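Cocina > Conservación > Tarros y botes > Opiniones

Tarro de cristal con cierre Ovano de 800 ml: mi opinión después de un invierno

4 feb. 2019

Compré este tarro para guardar el café en grano. Antes lo tenía en la bolsa original, doblada y con una pinza, y a la segunda semana el café ya no olía a casi nada. Vivo en un piso con la cocina pequeña y muy húmeda, así que para mí el cierre es más importante que la forma o el color. Pido disculpas si alguna palabra técnica no es la correcta, el español no es mi primera lengua y las piezas pequeñas de cocina son lo más difícil.

El modelo es el mediano de la marca Ovano, de 800 ml según la etiqueta. Lo pedí en la tienda Trovircombe y llegó en 6 días, envuelto en dos capas de cartón. El precio fue de 11 euros, sin el envío. Para un tarro de vidrio no me parece barato, pero los que había tenido antes costaban la mitad y la goma se endurecía en pocos meses.

Primero lo lavé a mano con agua tibia y lo dejé abierto toda la noche. Recomiendo hacer lo mismo, porque la junta nueva tiene un olor a caucho bastante fuerte. El mío desapareció con dos lavados y un poco de bicarbonato.
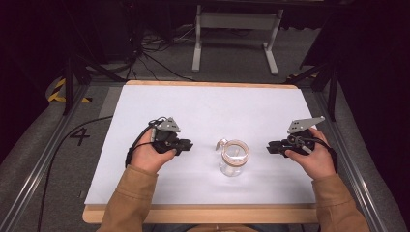

Tarro de cristal vacío, con ribete de tono cobrizo en la tapa.

En el uso diario estoy contento. La boca es bastante ancha para entrar con una cuchara medidora, y también puedo meter la mano con la esponja, cosa que con mi tarro viejo de la marca Nenov era imposible. El cristal es un poco grueso y pesa más de lo que esperaba. Para una persona con poca fuerza en las manos quizá es mejor el tamaño pequeño.

La prueba del café fue sencilla. Puse la mitad de un paquete en el Ovano y la otra mitad en un bote de lata Dumitrescu que uso para el té. Después de tres semanas abrí los dos. El café del tarro conservaba mejor el aroma – no como el primer día, claro – y el de la lata estaba plano. Con harina y con lentejas no noté diferencia entre uno y otro.

Lo que menos me gusta es la luz. El vidrio transparente es bonito, pero el café no debe estar al sol, y yo tengo que guardarlo dentro del armario, donde no se ve. También me falta una marca de medida en el lateral. Y las instrucciones vienen en una hoja muy pequeña que no dice si la tapa puede ir al lavavajillas. Yo la lavo siempre a mano.

Pienso comprar otro en marzo para el arroz, si todavía lo tienen al mismo precio. Mi nota es un ocho.

Comentarios (3)

marisol_k
Gracias por la comparación con la lata. ¿Sabes si venden la goma por separado?

el autor
Sí, en Trovircombe la tienen como recambio, pero todavía no la he necesitado.

tostador77
Para café yo prefiero cristal oscuro. Para legumbres este va muy bien, tengo dos en casa.

Contacto | © 2019 Todos los derechos reservados | Volver arriba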